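Tirkilstead Desk Clutter, notes for anyone thinking of using it

What it is

A set of 2,716 short clips of small stuff getting sorted on tabletops: things still in their plastic, cables, power strips, the odd card or box. Trornadus is the name of the label list that goes with it. The name sounds grander than the list is.

What I would not trust

The category "desk accessory". It covers oval pads, cable ties, pen cups and anything else the labelers got tired of arguing over. If a pad is sealed in a clear package, one person could call it a mouse pad and the next a coaster, and both labels are in there. We merged 332 of these pairs and I doubt we caught the rest.

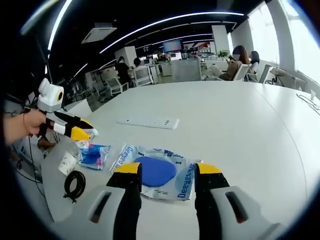 The word "tidy" is also shaky. Each clip has a tidy score at the end, but moving a coiled cable from one side of a table to the other was scored as tidying by half the labelers. I would drop the score or redo it.

Brand names printed on packaging were typed in by hand. Spelling varies. Don't use them to count products.

Splits

train: everything not listed below
check: 166 clips, all from the Requena tables
hard: packets lying partly under or behind other things

The Requena tables are mostly bare, so a good result on "check" says little about a messy desk.

Changes

April: removed duplicate clips, renamed "wire" to "cable", left "cord" alone for now.

Known gaps

Few drawers. No shelves. The Viron folder has no labels yet.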